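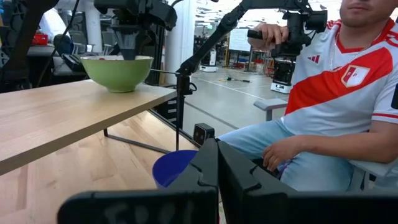

A teleoperated session seen from the wrist of one arm. The second gripper is over the green bowl.

Count the failures too

By Jailson Batista
Tue 16 July

Most papers on learning from teleoperated demonstrations have a line near the start of the methods section that gives the number of demonstrations. Ours had one. It said we trained on 1,199 demonstrations, and that was true. It left out the 349 that we recorded and threw away.

I think that second number should be in every paper of this kind, along with the reasons. I also think most of those recordings should be kept and, where possible, used.

Our project is called Basier. A person holds a controller and drives the arms through a table task, usually moving a small item into or out of a bowl or a cup. We record the joint positions and the wrist camera views, and later train a policy to do the same task from the camera views alone. When the operator drops the item or bumps the bowl, he marks the recording as bad and starts over. The bad ones go into a separate folder. In most labs I have visited, that folder gets deleted when the disk fills up.

We had 8 operators for the last round. Their discard rates were very different. One person threw out almost nothing. Another threw out more than a third of what he recorded, and his kept recordings were short, smooth and nearly identical. If you look only at the kept set, he is the best operator we have. The policy trained on his data alone was the worst of the group at recovering from a missed grasp. It had hardly seen one.

Zdzisław Borkowska ran the comparison that changed my mind. She went through the discarded folder and sorted it into two piles. The first was recordings that really were useless, where a camera had dropped out or the operator had quit halfway. The second was recordings where the task went wrong and the operator then fixed it, but marked it bad anyway from habit. The second pile was the larger one. She added it to the training set, changed nothing else, and ran the same tests again. The new policy was a little slower on easy trials. On trials where the bowl had been moved after the arm started, it finished more often.

I don't want to oversell this. It was one task family and one lab, and we tested with 2 bowls. The operators also knew each other and had picked up the same habits. Somebody with a different setup may find that the discarded data hurts. I would like to know that, and at present I can't find out from reading papers, as the number isn't there.

There is a fair argument on the other side. Clean data is easier to learn from, and a model that copies mistakes is a bad model. Our group at Lositz used to say this to every new student, me included. It is right about the first pile. A recording in which the operator gives up teaches the arm to give up. But "clean" has come to mean "nothing went wrong," and a person setting a cup on a table in an ordinary kitchen corrects his hand all the time.

The other objection is cost. Labeling discards takes work, and the work is dull. We now ask the operator to pick one of four reasons before the next recording can start. It takes a few seconds. The operators complained about it in the first week, and then the complaints stopped. The Monden group has a longer form with free text, and I have read enough of those entries to prefer ours.

Reviewers could help. When I review a paper with a demonstration count in it, I now ask for the number recorded, the number kept, who decided, and by what rule. Two sets of authors have answered so far. One of them had no rule. The operators had each used their own judgment, and the authors added a sentence to the paper saying so.

We will release the full Basier set in October, with the discards included and tagged by operator and reason. The camera dropouts will be in it as well, in their own folder. Anyone who wants only the clean 1,199 can filter for them.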